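Napkins, tissues and the table I keep going on about

Right, quick one tonight, tea's in the oven and I've got till it beeps.

So the tables. I said in the last post I'd sorted the tables and a couple of you asked which ones in the end. White ones. Two, pushed up against each other, the big one with the rounded edge from Mollmont and the other one second hand from a woman in Nulcombe who was clearing out her shop. Paid 52 for hers, didn't haggle, should have. They're not from the same set but once they're touching you stop noticing. Or I do. Faustino says he can feel the join with his elbow.

White was the bit we argued over. Everything shows on white. Crumbs, biro, the ring off a mug. But that's sort of why I wanted it?? On the old brown one in the kitchen you could lose a whole slice of toast. With white you see it, you wipe it, done.

Also the folding thing. I've been trying to get better at folding paper napkins, plain flat square, nothing clever, no swans. You'd think it's nothing. Fold, fold, press with the side of your hand and leave it alone. I don't leave it alone. I fiddle and then it's creased and I've got to decide whether to start again or just put it out. Mostly I put it out.
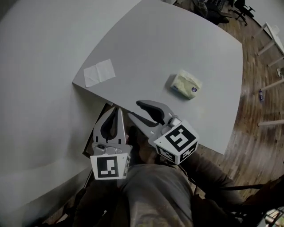

Tissues are a different matter, those I can't be doing with loose. Small packs every time, they live on the table and then they go in a coat pocket and then they go through the wash, every winter, every single one. I bought a multipack in September thinking that'd see us through and it did not see us through. What I want is the wrapper that closes again properly after the first go. The sticky flap gives up after about two goes and then it's fluff in the bottom of your bag for ever.

Anyway rules for the table, since I've been told I need to write them down:

Nothing lives on it overnight except tissues. Napkins go back in the drawer if they're clean. Post does NOT go on it, post goes on the hook by the door, Faustino I know you're reading this. Mugs on a coaster, and if there's no coaster then on a napkin, and if there's no napkin then hold the mug.

Wiping down I just use a damp cloth and a bit of washing up liquid, then a dry one after or it goes streaky. Tried a spray from Memamham that was meant to be for white surfaces and it smelt of pear drops for a week. Not bad at cleaning, mind. Just couldn't eat near it.

The walls I've left white as well. Was going to do one in green, had the tester pot and everything, and then the tables came and I thought no, leave it, it's calm. My sister thinks it looks like a dentists. She's got a navy hallway so I'm not taking notes.

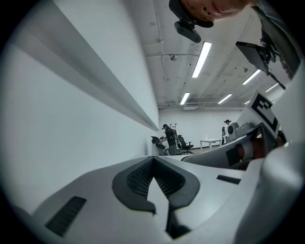 A bit of a smile, and plenty of white wall.

Next job is chairs. Currently four that don't match and one of them rocks. Montes had some stackable ones I liked but they wanted 93 for the pair and then 61 delivery, which, no. Will keep looking. If anyone local has chairs sitting in a garage let me know, I can collect, I don't mind the colour, I'll sit on anything that stays still.

Oven's going. More at the weekend probaly.

Comments

Pipwick: Post on the hook by the door is genius, ours goes on the stairs and then someone stands on it.

oldgreykettle: bicarb on a damp cloth for mug rings. don't scrub, just let it sit a bit

Faustino Gallegos: It was one letter. And you can feel the join.

Hattie M: Do the green wall! You can always paint over it. Also might have two chairs, will measure them and email you.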